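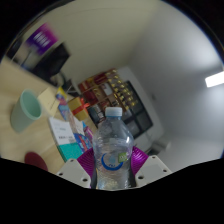
Ramora says the live feed went off for her as well, right after the nominations, so it isn't only your account.

**Which housemates are still up after the swap?**

Posted by Okano

I missed the last 13 minutes of the show and the recap skips the swap. I know 7 were nominated and that the Head of House could save one and put another up. My sister says the saved one can't be put back up next week either — is that right? Also, is there still a limit on votes? Last season I used all mine on the first night.

**Frandsen**

The swap doesn't change the number, so there are still 7 up. One comes off, one goes on. Your sister is wrong about next week. Being saved only covers the current vote, and anyone can be nominated again after the eviction show.

The vote limit is 5 per account per day on the website. It starts again at midnight, so there is no need to save them up. Text votes are counted separately and you pay for each one. Check the cost first if you are on pay as you go.

**Fomus**

dont bother voting, they keep whoever causes the most rows

**Ramora**

Frandsen has it right on the votes. If the website says you have none left when you haven't used any, log out and back in. It did that to me twice in March.

For the part you missed, the full episode goes up on the catch-up page at 10 in the morning. The swap is near the end, just before the adverts. There is a thread on it in the spoilers section as well, with over 600 replies, mostly arguing.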